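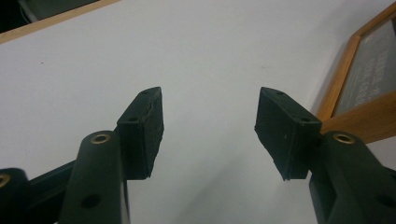
Ticket 164 – Hand-held gripper: when does a worn finger pad have to come off?
Queue: Goltura tooling support
Opened by: Sarmīte Paulauskas
Status: Closed

Sarmīte Paulauskas, 9:40 am
Good morning, and sorry in advance for the length of this one! I'm going through the pre-session checks for our hand-held grippers and I've got stuck on step 2 of the Zusteck checklist, the one that says "pads in good condition." On the unit I have, the left pad's contact edge looks slightly chipped, with small bumps along it, and the right pad has one corner that comes to a sharp, slightly frayed point. The brass bushings are all in place as far as I can see. Two people on my shift would pass it and one wouldn't, and I'd love to give them something firmer than my opinion. Is there a written limit?

Aivar Kuusk, 10:15 am
Hello Sarmīte, never apologize for a long ticket, I much prefer them to the short ones. There is a limit, but it lives in the maintenance sheet and the checklist doesn't point to it, so I can see how you ended up here. The rule goes by where the damage is:
Outer faces and back edges: marks are fine, write them in the log and carry on.
Contact face or contact edge: anything you can catch with a fingernail means the pad is changed before the next session.
Sharp points anywhere a hand or a part might touch: same thing, change it.
Please change pads as a pair, too. A fresh pad facing an old one tends to close a little crooked, and then somebody spends an afternoon blaming the linkage.

Sarmīte Paulauskas, 10:50 am
Thank you, that's so much clearer. I ran a nail down the left edge and it catches, so I've tagged the unit out. One more thing while I have you – do we also change them by hours? The Stankevičius cell says 500 cycles and the night shift says 800.

Aivar Kuusk, 11:30 am
Both numbers are real, which doesn't help you much! The sheet allows up to 800 cycles with a check at 500. If the pads pass at 500 they stay on, and if they don't, off they come. It's cycles only; we don't track hours for these. After fitting, open and close the gripper slowly with nothing in it and watch that the faces meet evenly before you sign it back in.

Sarmīte Paulauskas, 2:05 pm
New pair fitted, faces meet nicely, signed back in. I've written the fingernail rule on our copy of the checklist – could it go in the proper one?

Aivar Kuusk, 2:20 pm
Gladly. I've added it to the next Zusteck revision, due in January, and sent a note to the Wultelura line so they can use it in the meantime. Closing this, but do reopen it if the new pair gives you any trouble.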